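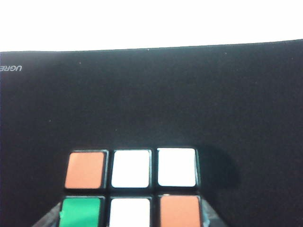 Jacqueline Boyer

Last updated: 10 August 2019

Plutgate is looking for people to take part in a puzzle cube study in January. We want adults who have handled a Rubik's cube before but can't solve one without help. If you gave up after the first side, you are who we are looking for.

The study is about how people learn the early steps. Each participant comes in for five sessions and works at a desk with a scrambled cube on a black mat. We ask you to keep the cube over the mat while you turn it, so it doesn't scratch if you drop it. Between attempts you put it down, tell us what you were trying to do, and pick it up again when you're ready.

You don't need to be quick. We record which moves you make and where you stop, and we don't publish names or rank anyone.

To take part you should:
– be 18 or over
– be able to tell red, orange, yellow, green, blue and white stickers apart under bright light
– have use of both hands for turning the cube
– be free for all five sessions
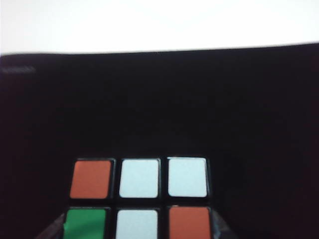 Please leave your own cube at home. Ours are the standard size with black plastic bodies and colored stickers, and they turn a little stiffer than the speed cubes many people have now. Everyone uses the same kind so the results can be compared.

Participants receive $700 once the fifth session is finished. If you have to drop out early, we pay for the sessions you attended. Parking at the Nadirgate building is free, and the study room is 1709. Take the elevator – the stairs stop at six.

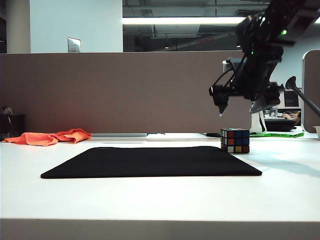 Can I practice at home between sessions?

We ask you not to. Please stay away from videos and printed guides as well until your last session is over. After that, we will go through the full method with anyone who wants to learn it.

To apply, write to Nosipho Van der Merwe at the Plutgate front desk. Give your age, a phone number and a line or two on how far you have gotten with a cube in the past.

6 comments
5 shares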